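Zorkstead swap shelf, July notes

The swap shelf has now taken in 200 jigsaw puzzles, and I would like to speak to whoever keeps leaving the ones with 3000 pieces. They are all sky. Two have been out on loan since spring, and I suspect the borrowers have moved away.
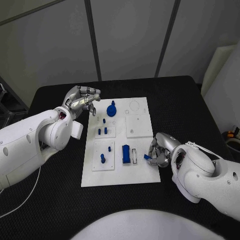
White board, black table.

Vlasta Vávra asks that boxes come back with the lid that belongs to them. Last month a lighthouse went out and came home as kittens -- same number of pieces, very different evening. 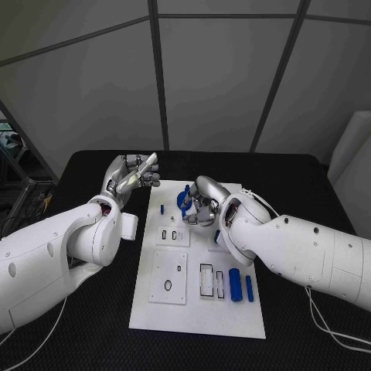 Missing pieces should be noted on the slip inside the lid. "A few" is not a number, Vlasta says, and neither is a sad face. The shelf is open Thursday from 2 until the kettle runs out. Late returns are 50 cents, payable in coins, please.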